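Posted in: Community > Paid Opportunities

Dinner table talkers wanted!

Hi all, I'm Eirlys Price, and I'm putting together an oral history of packed lunches (yes, really) for the Clenley food archive. I grew up on cold meatloaf sandwiches wrapped in bread bags, my husband got hot soup in a thermos every day of his school life, and we've been arguing over who had it better ever since. So now I want to hear yours!

I'm looking for 30 people who ate a lunch from home at school, at the plant, out in the fields, wherever. You'd sit down with me or with Rhun Morgan for one chat of 2 hours, tops, and we'd get it all on tape: who packed it, what you traded, what came home squashed at the bottom of the bag. Old lunch boxes are very welcome, and so are sisters who remember it differently.

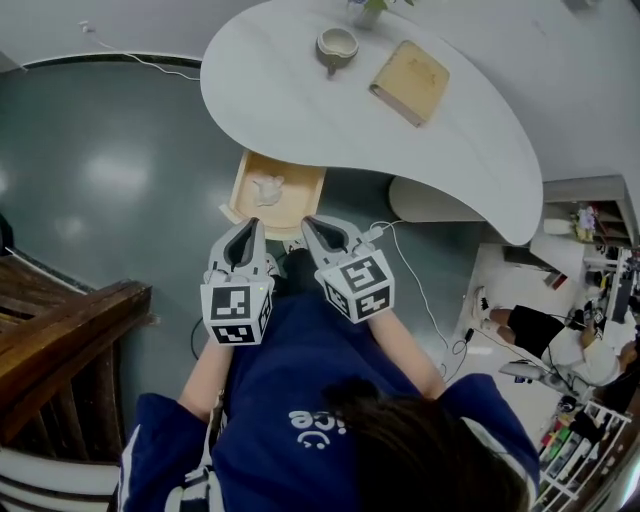
Do I need to be a good storyteller?
Most of our favorite talkers so far swore they had nothing to say, so please don't let that stop you. Rhun and I have plenty of questions.

We pay $135 for the session, plus your bus fare or parking. You'll get a copy of your recording, and you can ask us to leave out any part of it. We're doing the chats upstairs at the Ifans building, but there's an elevator, and I can come to your house if stairs or buses are a pain.

Drop me a note with your name, the town where you went to school and one lunch you still think about. Please get it to me before the end of October.

Contact Clenley Food Archive | Back to top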